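Home | Posts | Replies | Media | About

July 3, 2021
Posted by the account owner, 11 posts in thread

1/ Spent the afternoon at the Dunleavy open day, where a company called Fluten was showing its kitchen handling program. I went in grumpy and I'm only a bit less grumpy now.

2/ The pitch on the wall: 3,662 recorded handling runs, all in ordinary kitchens, all feeding a robot called Brerkow that will one day do your dishes. One day is doing a lot of work there.

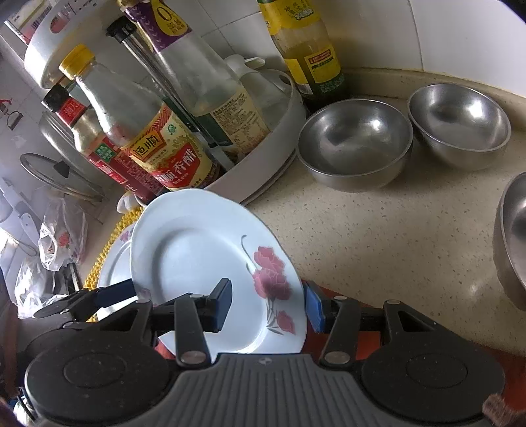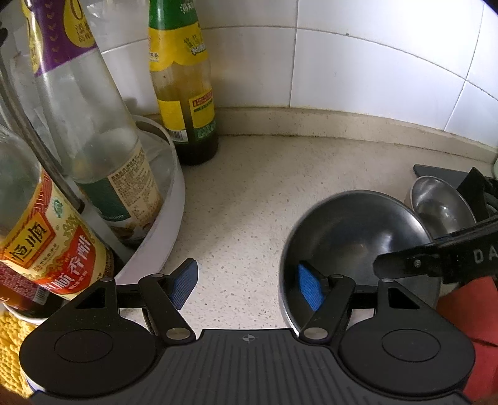

Dishes at the counter. First the flowered plate, then the dark gray bowl.

3/ Credit where due: I expected a bare white table with one foam cube on it. They had a real counter, vinegar bottles, steel bowls, a yellow knitted thing. It looked like my aunt's place.

4/ And the grip on the plate was decent. Blue pads, scalloped rim, plate up off the counter at a tilt. I own plates like that and I've chipped two of them with my own hands.

5/ But these are hand-held grippers. A person does the seeing, the reaching and the deciding. So when the guide says "the system picks up a plate," I'd like to know which system. Mine comes with elbows too.

6/ Asked how many of the runs had been played back on Brerkow itself. Answer: 243. Asked how many of those ended with the dish where it should be. Answer: "we're still defining success." Okay.

7/ Asked about greasy plates. Was told grease is "on the roadmap." Grease is most of what I wash.

8/ Brerkow was there, by the way, behind a rope. It waved. I didn't see it touch a dish.

9/ Compare the Ismont demo in April. Smaller room, worse coffee, 31 live attempts with the arm running on its own, and they posted every drop on a board by the door. I trusted them more after the failures.

10/ Not saying Fluten is faking anything. Collecting this stuff by hand is slow work and the people doing it were patient with my questions. I'd just like the poster to say "recorded by people" in letters as big as the 3,662.

11/ They're doing another one next spring. I'll go if the rope comes down.

Recent posts
- Ismont demo notes, with the drop board
- My dishwasher manual, reviewed
- Why I stopped reading press kits
- Robot vacuum vs. my stairs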